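Textbooks > Introduction to Automation > Unit 3 > Chapter 8

Chapter 8
Robots in Person: What a Visit Can Teach You

By now you have read seven chapters on joints, motors, sensors and control. You can probably sketch a gripper from memory. This chapter asks you to put the sketches away for an afternoon and go stand next to a working machine, and I hope you'll be as glad as I was the first time I did it!

The visit we will follow is an open day at Heltinis, a small workshop that builds two-armed stations for handling soft packaging. Our guide for most of it was Tatsuya Ishida, an engineer who had been there long enough to remember the first station, called Matei, and who still talked about it the way other people talk about their first car. The newer one, Nanel, was the station most of the crowd had come for.

Visitors went in groups of 25, and each group got a short talk before anything moved. Ishida started with a question: what is the hardest thing in your kitchen for a robot to handle? People guessed knives, eggs, a full glass of water. His answer was a plastic bag. An egg is fragile, but it keeps its shape, so a robot that knows where the egg is also knows where its sides are. A bag has a new shape every time you touch it. It folds over its own opening and clings to whatever is inside, and a gripper can easily close on one layer when it needed two (or the other way around).

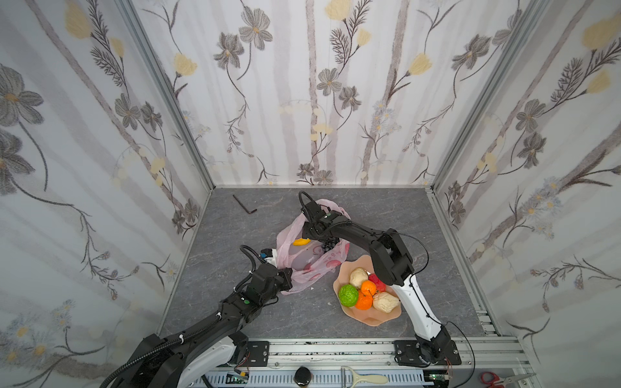 This is why so much work with bags is done with two arms. One hand can hold an edge steady while the other opens, pulls or reaches in. Try it yourself with a grocery bag and one hand behind your back, and notice how soon you start looking for something to pin the bag against: the table, your hip, your chin. Each of those is standing in for a second arm.

Ishida was open about failure, too, and this was my favorite part of the day. The team had kept a log since December, and it held 3,234 attempts at bag tasks of different kinds. He had printed out 257 of the failed ones and pinned them along the hallway, each with a line or two about what went wrong. "Slipped at the fold." "Took the fruit and the bag." "Closed on air." Students crowded around that wall longer than they did around the coffee. If you ever get the chance to see a log like it, read it slowly, and copy down the entries that surprise you.

Before you read Section 8.1, write short answers to the following in your notebook. You will come back to them at the end of the chapter.

Which objects in your home change shape when you pick them up?

When you open a bag, what does each of your hands do first?

What would you want to ask an engineer that a book can't tell you?

Section 8.1 covers how to prepare for a visit, starting with the letter you send to ask for one.

Contact the publisher | © Feltex Learning | Back to top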